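About Phromma Cooking School 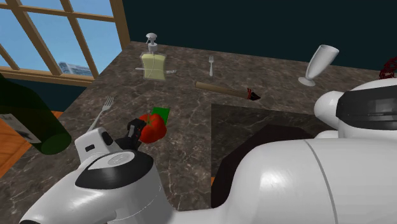 A red tomato on the dark marble benchtop.

Phromma began with Shirley Sugden, a long table and a great many jars of relish, and in plenty of ways it hasn't changed much. Shirley had been teaching her neighbours to bottle fruit for years before someone suggested she ought to put a sign out the front – so she did, and people kept coming!

These days we have 4 teachers and run classes in preserving, bread, pasta and everyday family dinners. Groups are kept small so you'll always get a proper turn at the stove, and there's plenty of time to sit down afterwards and eat what you've made (do bring a container for leftovers, you'll want it). Beginners are very welcome, and so are those of you who have been cooking for decades and simply fancy the company.

Our relish weekends start up again in November and tend to fill early. Evening classes begin at 5 pm, with the kettle on a little before that for anyone who'd like a cuppa and a chat first.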